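Home Projects Reports Archive Contact

Project Dastcombe: Final Report
Packing Small Items in Trays
Submitted by Montserrat Requena, Jul 31, 2019

1. Purpose

The project looked at how a small flat item and its tray should be laid out before packing. Our course partner, Rivus, ships replacement parts in shallow trays and wanted a layout that a new packer could learn quickly. I compared two layouts. In the first, the item starts inside the tray and is checked there. In the second, item and tray are set side by side on a bare table, and the item is checked before it goes in.

2. Setup

All trials used a white table with nothing on it except the work. The item was a flat block in a shiny, crinkled dark wrapping. The tray was black and rectangular, a plain shallow type with a rim.
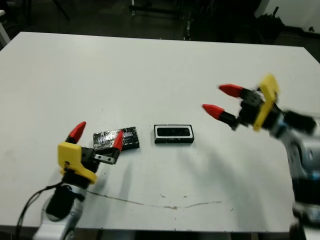

Monti thought the wrapping was a poor choice for the trials. A shiny surface throws back the ceiling lights, he wrote on the draft, and a checker may take a fold for a tear – a matte wrapping would have kept those two apart. I agree with this and have listed it under changes.

3. Trials

I ran 343 trials over 2 weeks. A trial counted as good if the item was checked, placed and flat in the tray without a second try. The side-by-side layout gave over 90 percent good trials. The other layout did worse, mostly on checking, as the underside of the item was missed.

The gap between item and tray mattered more than I expected. A short gap worked well. With a wide gap the item was often turned on the way across and went in crooked.

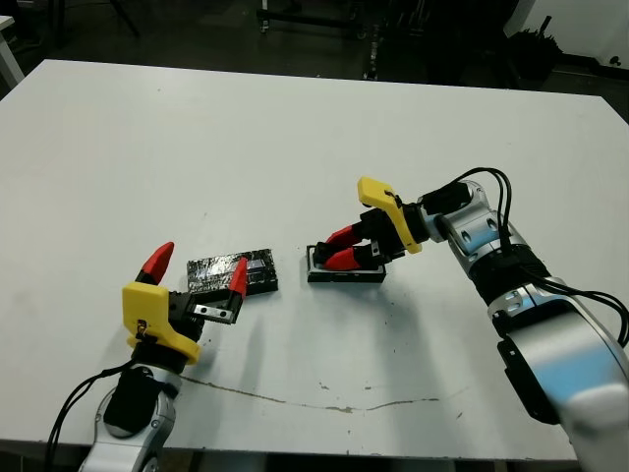
Dastcombe Project Reports, No. 2

4. Changes for next time

Use a matte wrapping. Mark the place of the tray on the table with tape – I set it by eye, and it drifted. Lultard has offered a deeper tray, and I would like to test it in October with the same item.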